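3.2 Towels and folding surface

The towels came from a single lot of household terry hand towels bought in Kendton. Each one has a looped pile on both faces and a hemmed band near the short edge. We kept 19 towels for the main trials and set 5 aside for practice. All were laundered once before use and stored in an open bin, unfolded, so that each trial began with creases left by storage.

The table was covered with a dark green cloth. In early trials on the bare tabletop the towels slid when a corner was pulled, and the final fold was often skewed. The cloth held the lower layer in place well enough that a fold could be made from one side. 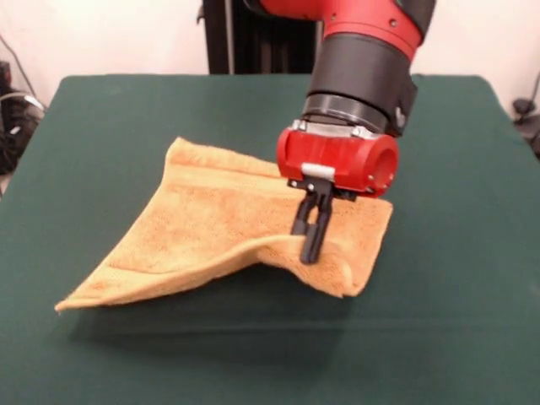
Figure 4. Orange terry towel on the green table cloth, with a fold lifted at the right and a diagonal crease across the middle.

A trial started from a crumpled or partly spread state and ended when the towel was folded in quarters. We recorded 303 trials. Three were dropped when the cloth itself shifted, leaving 300 for analysis. Final folds were scored by Meifang Yan and Tincuța Cârstea, working separately, on corner alignment and on the flatness of the top layer.

Diagonal creases caused the most trouble. A towel with a crease of this kind tends to fold again along the same line, and the corners then miss each other even when the first fold looks square. The hem is stiffer than the rest of the fabric and was the more reliable edge to line up against. Section 4.1 gives scores by starting state.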